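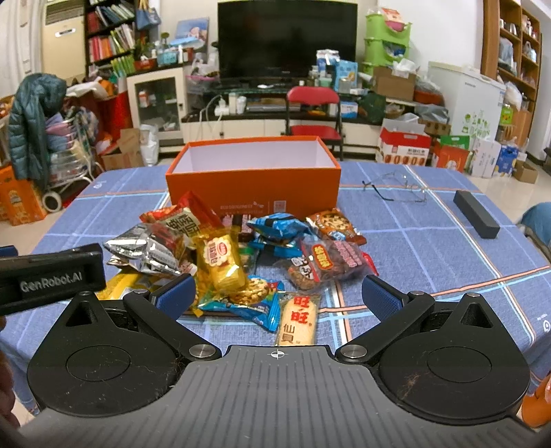
Pons Guided Reflection Journal

Published by Skudumico
Written by Jintana Nuchit
Edited by Annunziata Benedetti

Overview

The Pons Guided Reflection Journal is a structured workbook for adults who wish to review the direction of their lives and to set aside regular time for doing so. It is intended for private use at home and may also be used in small groups under the guidance of a trained facilitator. No previous experience of journal writing is required.

The journal is arranged in 14 chapters, each devoted to a single area of daily life. Readers may work through them in the printed order or begin with the chapter that seems most pressing. Each chapter opens with a short reading of two or three pages, followed by written exercises and a blank section for the reader's own notes. The exercises are undated, so that the work may be put down and taken up again without pages being wasted.

Contents

Taking stock
Time and how it is spent
Work, paid and unpaid
Family
Friendship
Health and rest
Money and worry
Learning something new
Giving and receiving help
Disappointment
Changing one's mind
Habits worth keeping
Plans for the coming year
Looking back

The chapter on disappointment has been rewritten for the present edition. Readers of the first edition told us that the earlier version moved too quickly from the difficulty itself to the question of what might be learnt from it. The new text gives more room to the former, and two exercises have been withdrawn.

How the journal is used

A chapter is normally completed over one to two weeks, in sittings of half an hour. The author suggests a fixed time, and many of the exercises assume that the reader will return to the page on the following day. A short review is placed after every second chapter. In the review the reader is asked to look again at earlier answers and to mark any that no longer seem true. Earlier answers should not be erased or torn out.

Certain exercises invite the reader to write a letter. These letters are not meant to be sent, although the reader is of course free to do so. A pocket inside the back cover is provided for loose sheets.

Specification

Pages: 200, numbered
Binding: sewn, opens flat
Cover: cloth over board, available in dark green or grey
Paper: cream, lightly ruled in the notes sections
Ribbon markers: two
Back pocket: yes
Language: English

The paper is suitable for pencil, ballpoint and most fountain pens. Felt-tipped markers may show through to the reverse of the page.

Companion items

Ovska Prompt Cards. A boxed set of 36 cards, each carrying one question for reflection or discussion. The questions do not repeat those in the journal. The cards may be used alone, in pairs or at the start of a group meeting.

Dremetero Facilitator's Handbook. A guide for those who lead groups using the journal. It contains session plans, advice on group size and conduct, and a section on what to do when a member becomes distressed. The handbook is supplied only with orders for five or more copies of the journal, or on written request.

Refill notes section. Ruled pages in the same cream paper, stapled, sized to fit the back pocket. Sold in packs of three.

Group and library orders

Reduced prices are available to libraries, colleges, faith groups and registered charities. Orders should be placed in writing and should state the cover colour required - mixed orders are accepted, but may take longer to prepare. The present printing is limited to 900 copies, and a further printing is planned for September. Orders that cannot be met from current stock will be held until that time unless we are asked to cancel them.

An introductory session for new facilitators is held on one Saturday in each season. Places are offered first to those who have already ordered the handbook.

Returns

Unused copies may be returned within 28 days of delivery. Copies that have been written in cannot be accepted unless there is a fault in the printing or binding, in which case a replacement will be sent without charge. Readers who return a faulty copy may wish to remove any private papers from the pocket before posting.

Please note

The journal is not a substitute for medical advice or for counselling. Readers who are experiencing severe or lasting low mood are asked to speak to their doctor before beginning the exercises, and in particular those in the chapters on disappointment and on money and worry.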